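March 7, 2023

Shop corner, produce and baskets

Today I worked on the vegetable stand and on the question of which basket we keep. Vaida Kütt asked for a decision before we order more, so I write down what I have.

Potatoes stay on the top level, green beans in the middle, tomatoes in the bin under them. I tried the beans on top first, but they slide off the tray when somebody touches the stand. In the middle they still spread over the edge, and I want a low strip of wood there. The tomatoes are good where they are.

For the baskets I compared the Honden and the Cundier. The Honden is 2 cm deeper, and a napa cabbage can lie flat in it. The Cundier has a softer floor that bends under weight, so I put it back in the storeroom.
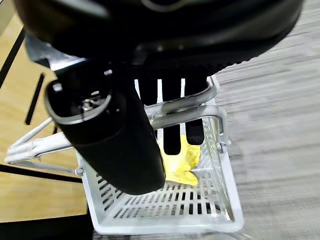
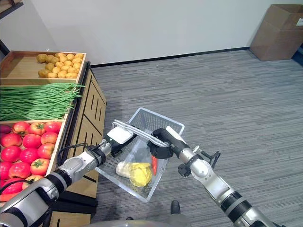
White plastic with holes, both times.

I would take the Honden. Price for 50 pieces is 400 with delivery, and Pranetti wants more than 60 for the delivery alone, so I did not ask them further. Small things like a chili fall over easily in a big basket. Maybe we need a paper cup or a small bag for them, I will ask Vaida.

To do:
wood strip for the bean level
wipe the potato tray, there is soil in the corners
fresh cabbage, the outside leaves are getting soft
write to Aidoo about the price labels, they promised them for July and this is too late for us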